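Workshop > Reviews > Software > Rule checkers

Tanitz 3 by Stula: a rulebook for robots that open doors

I have read a lot of good-practice guides for home robots, and most of them could be swapped with the safety card on an airplane. Be careful. Do not hit people. Consult a qualified person. Tanitz is the first one I've paid for, and the first that has told me off in writing 14 times before lunch.

The idea is simple enough. You buy a rulebook, 58 pages in a PDF, and with it comes a checker that hooks into your simulator and watches your robot do chores. Each time the robot breaks a rule, the checker writes a line in a log with the rule number, the moment it happened and a short remark. The remarks are where you learn what kind of people work at Stula. "Door treated as opponent" is one of mine.

I ran it for two weeks with our two-armed model in Jota, the apartment set we use for most of our door work. If you don't know it, Jota is a small home with blinds, a bathroom corner with a toilet, a brick wall, and a door with a handle that has ended more of my afternoons than any other piece of geometry.
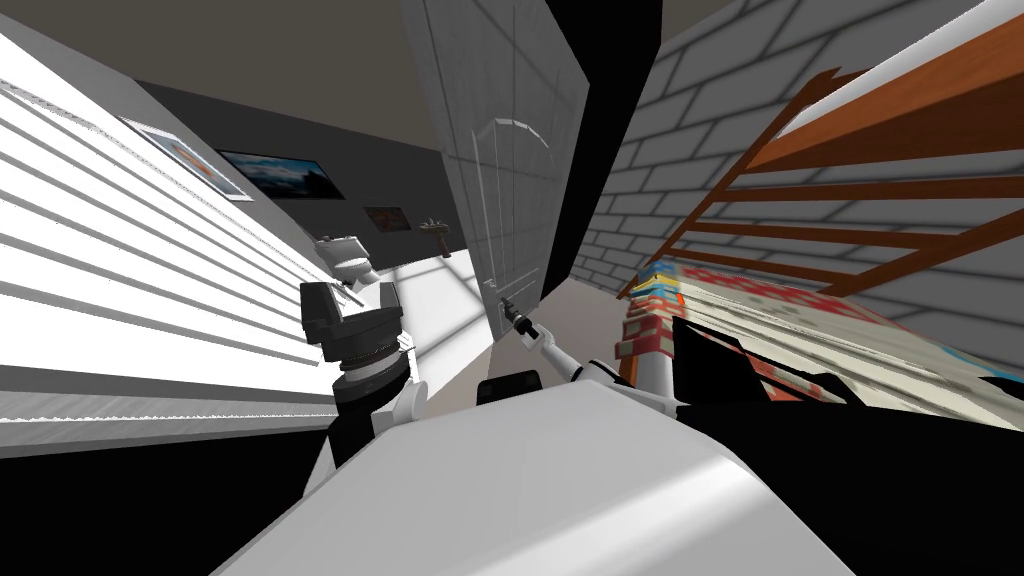 Raimonds Žukauskas

Setup took me most of a morning, and I'd put half of that on the installer and half on my habit of skipping the part marked "read this part." The checker wants to know which arm is which, what counts as the hand, and how wide the base is. It does not guess. I respect this, although I respected it less when it refused to start over a missing wrist name.

The rules

Doors get their own chapter, and it's the best one. Some of it is what you would expect: no pulling on a handle until the grip is confirmed, no moving the base while the door is swinging toward it, stop if the force climbs and stay stopped until something has changed. Then it gets into the stuff people only write down after a bad week. A door that is already partly open has to be handled as if someone might be coming through it. The robot must not use its body to hold a door unless you have said in advance that it may, and for how long. If there is a bathroom on the other side, the robot waits at the door and announces itself, whether or not the simulator contains anyone to be embarrassed.

The rule I argued with longest is 4.6, the idle arm rule. While one hand works a handle, the other has to be somewhere the checker considers sensible, meaning clear of the door's path, clear of the furniture, and empty unless the task says otherwise. Ours likes to hold its left gripper up as if waiting to be called on in class. I thought that was fine. Tanitz lets you raise the arm, but it wants a reason on file for anything higher than the rest pose, and "it looks alert" was not accepted. I sulked, then measured how much of the camera view the arm was blocking during a pull. I have since filed a reason, and also lowered the arm a bit in the next build.

Ximeng Shen, who shares the model with me and has better manners, thinks 4.6 should be stricter. She would like the spare hand down by the body for the whole approach and only allowed up when there's something for it to do. Her runs score better than mine. I mention this in the interest of fairness and would be glad to hear no more about it.

The scoring

You get three grades per run: pass, pass with notes, and "review," which is what polite people call a fail. There is no overall number out of a hundred, and I think that's the smartest choice in the whole package. Give a robotics team a number and they will tune to it until the robot does one beautiful thing and nothing else. With Tanitz you have to read the notes. Some of them are even useful!

What I don't like is how it treats the approach. The rulebook says the hand should slow down inside a zone near the handle, and the size of the zone comes from the door's width. Fine for a normal door. On anything narrow the zone shrinks until the slowdown happens so late that it may as well be decoration. You can override it in the settings file, but then every log carries a line saying you overrode it, in capital letters, forever. 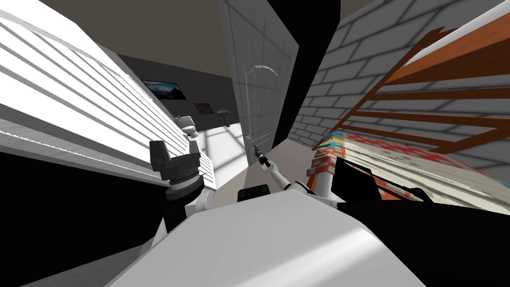 Right arm going for the low part of the door, left gripper up by the blinds.

The other gap is clutter. There is a wooden frame along the brick wall in Jota and a good deal of bright stuff under it, all of it close to where the right arm has to work. Tanitz has one paragraph on keeping clear of things beside a doorway and it reads as if it was written on the way to the parking lot. Minimum clearance is "suitable." I set mine to a hand's width and felt like a lawmaker.

Small complaints

The log viewer can't sort by rule number, only by time. Long runs turn into a lot of scrolling.

The PDF has no index. A rulebook without an index is a dare.

Vītola, the add-on for drawers and cabinets, costs extra and repeats the whole grip chapter word for word. If you already have Tanitz, try borrowing someone's copy first.

Support answered me in a day and was nicer than I had been.

Should you buy it?

At $55 a seat, yes, if your robot touches doors and you've been keeping your rules in your head or in a chat thread from last December. It won't make a simulated robot safe in a real hallway, and the first page says so in larger type than the title. You still need your own tests on the real machine, with someone near the stop button who isn't also eating. But it did get the two of us to agree on what "done with the door" means, after a year of each assuming the other one knew (hand off the handle, arm clear, base still, in that order).

I'm keeping it switched on. The wrist name is now spelled correctly in all our files, and rule 4.6 and I are on speaking terms.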